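3. Data collection

3.1 Setup

All demonstrations were recorded with hand-held grippers. The operator holds the gripper by its handle and performs the task directly, and the wrist-side camera stores video at the same rate as the finger encoder. No robot arm is needed at this stage. The trained policy is later run on the lab arm, which carries the same fingers and the same camera mount.

We used two grippers, labeled Treten and Verora in the logs. They differ only in finger pads: Treten has the older, softer pads. Shiyu Fang wrote the recording script and handled the calibration of both units. Orestis Lazaridis wrote the task sheets and checked the episodes after each session.

3.2 Tasks and counts

Five tasks were defined: cup to shelf, lid on box, cloth fold, cable into tray, and block sort. The target set at the start of the term was 300 usable episodes. We recorded 476 in 14 sessions. The surplus was planned, as earlier groups had reported a high rejection rate for hand-held data.

An episode was rejected if it met any of the following conditions:

Tracking lost for longer than half a second
Fingers not fully open at the start
Object out of view at the moment of grasp
Operator restarted the motion without stopping the recording

Rejected episodes were kept in a separate folder (Kelau/rej) and were not used for training. They were useful later when we tuned the tracking filter.
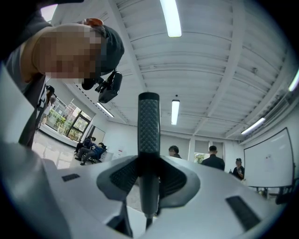 Tracking was the main source of lost episodes. The pose of the gripper is estimated from the video and an inertial sensor, and the estimate depends on fixed visual features in the room. With the wide lens, a large part of each view is taken up by whatever is behind and over the gripper. When the camera is tilted up, as it is here, it gets the corrugated ceiling, the long beams and the fluorescent tubes. The beams are parallel and look alike, so the feature matcher can lock onto the wrong one. A large window on one side adds a second problem: exposure shifts when the gripper turns toward daylight and back. People in the background also give features that do not stay fixed, and the matcher has to discard them.

We made three changes after the first sessions. Exposure was locked before each recording. Printed markers were placed on the table next to the objects. The operator was asked to start each episode with the camera pointed at the markers and hold still for one second - this gave the filter a clean starting pose.

3.3 Operator differences

The operators did not move at the same speed. Faster operators produced shorter episodes with fewer pauses, but their grasps were harder to segment. We did not correct for this. The operator ID is stored with every episode so that the training split can be balanced by person.

3.4 Storage

Each episode is saved as one video file, one pose file and one short text file with the task name, operator ID and gripper label. The upload script (Mao) checks that all three are present and that their start times match. Episodes with a mismatch are held back until someone has looked at them by hand.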